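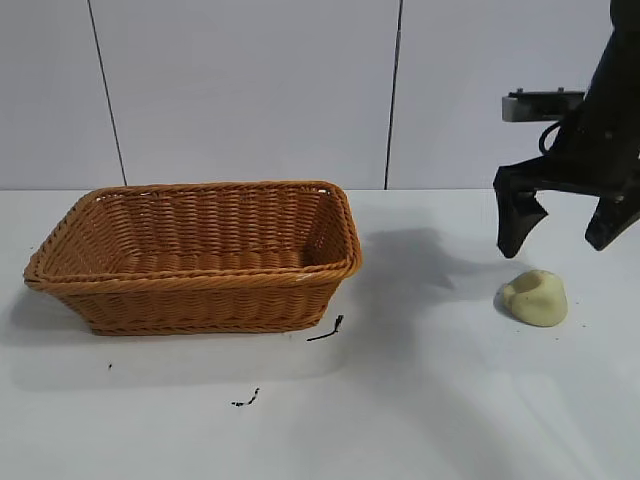 Pallar Handling Lab, Cell 2 Group

Progress report to the Fotton Fund: upkeep and setup of the pick-and-place cell

Period covered: January through March

Summary

The cell was back in regular use by the middle of February, two weeks later than planned. The delay came from the gripper, which needed new finger mounts. The rest of the work in the plan for this period is complete except for the spare cable set, which is still on order. Spending is within the budget line for maintenance.

Gripper

At the start of the period the fingers no longer closed evenly. One side reached the object first and pushed it along the table before the other made contact. We took the gripper off, cleaned the slides and found wear in both finger mounts. The mounts were replaced and the same black fingers went back on. We then reset the open and closed positions in the controller and wrote the new values in the cell log.

The soft-object routine was the one most affected. It has the arm come down over a small soft lump with the fingers wide apart, close on it, and carry it to the wicker basket on the left side of the table. The approach height had to be set again after the mounts were changed. We lowered it in small steps and kept the setting that let the fingers clear the top of the lump with the least travel left to close.

Cable and bracket

The cable on the arm hangs in a loop under the light gray bracket. We checked the loop through the full range of the wrist and gave it a little more slack. The bracket bolts were tightened and marked with paint pen so that movement will show. Both items are now on the monthly check.

Table and basket

Crumbs and small dark scraps collect on the white top during a run. They matter because the software that finds the object sometimes picks out a dark mark near it. The table is now wiped at the start of each shift, and again after lunch if the cell is in use. Smudges that do not come off with water are left for the monthly cleaning.

The basket had no fixed place before this period. Its position is now measured from the left and back edges of the table, and the numbers are posted inside the cabinet door.

Running record

The cell completed 811 cycles between restart and the end of March. The target for the full grant year is 3000. Two stops were logged, both for a controller fault that cleared on restart. We have sent the fault records to Kong Controls and are waiting for a reply.

Next period

Fit the spare cable set when it arrives. Repeat the finger alignment check in May. Move the cycle log from the paper sheet to the Era database, which the other cells already use. We are not asking for any change to the budget.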